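Search this site Go

How to move your save files to a new handheld without losing anything

Print this page | E-mail this page

I put this off for ages. My old Preltard had a cracked shoulder button and a battery that gave up before I'd got off the bus, but it also had 315 hours of Wurlow on it and I was terrified of waving goodbye to the lot. In the end I did the whole move in one evening with a pot of tea, and most of that was waiting for progress bars. So if you've got a shiny new handheld sitting in its box because you daren't start, let's get it done!

I'm going from the older Preltard to the newer one. The menus may be worded a bit differently on yours, depending on how recently you updated it, but the order of things is the same.

Before you start

Plug both machines in. Properly in, at the wall, not "it's got half a battery, it'll be fine". Mine told me it wanted at least 50 per cent on both sides before it would even show the transfer option, and the old one couldn't hold that without the charger.

Then update both of them. Go to Settings, then System, then Check for Updates, and let the old one go first (it'll take longer, it always does). If the two are on different versions you'll get error 706 halfway through and have to begin again. Ask me how I know.

You'll also want:

- your Furneck account name and password, typed in correctly at least once on the old machine so you know you've remembered it
- both handhelds on the same wi-fi
- a memory card in the new one, if you had one in the old one

Step 1: Clear out the rubbish

Have a rummage through your installed games and delete the ones you're never going back to. Deleting a game doesn't delete its save, as long as you pick Remove Game and leave Remove Game and Data well alone. Those two sit right next to each other, which I think is a daft bit of design, so go slowly. I got rid of a dozen demos and a fishing game I'd played once, and it made the copying a good deal quicker.

Step 2: Make a backup anyway

The transfer moves your saves. It doesn't copy them, so once it's finished the old handheld is bare. Before you let that happen, go to Settings, Saved Data, Back Up to Card, tick everything and press Start. Then put the card in your computer and drag the whole folder somewhere safe. I called mine "old saves DO NOT DELETE" and stuck it on the desktop where I'd trip over it.

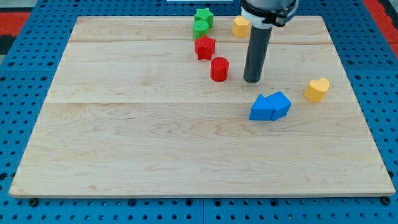

What if a game won't let me back it up?

A few online games lock their saves to your account, so they show up greyed out in the list. Log in to each one on the old handheld, wait until it says your progress is synced, then log out again. When you sign in on the new machine it'll pull everything down by itself.

Step 3: Start the transfer

On the new handheld, choose Set Up From Another Device. On the old one, go to Settings, Account, Move to New Device. You'll get a code on the new screen, which you type into the old one, and then there's a long pause where nothing seems to be happening. Leave it! Don't press the power button, don't close the lid, don't wander off with one of them to show somebody.

Put them fairly close to the router if you can. I tried it upstairs first and the time remaining kept going up, so I moved everything to the kitchen table and it behaved much better.

Step 4: Check your saves one by one

Open each game you care about and load your file. Don't just look at the title screen, get right in and have a walk about. Wurlow opened with all my gear and the map filled in, but Teixeira had gone back to default controls and I spent a good while jumping when I meant to duck. Button layouts and brightness settings don't come across, so you'll need to do those again by hand.

If a save is missing, pop the memory card in, go to Saved Data, Restore From Card, and pick just that game. I had to do this for 2 of mine and both came back as I'd left them.

Step 5: Wipe the old one

Give it a week or so of normal playing first. Once you're happy, go to Settings, System, Factory Reset on the old machine and sign out of your Furneck account when it asks. If you skip the signing out, whoever has it next will be stuck at the login screen and they'll be ringing you up about it.

Keep the backup folder, though. It takes up hardly any room, and mine's staying put until I've at least finished Teixeira.

Print this page | E-mail this page

Contact | Copyright, all rights reserved | Back to top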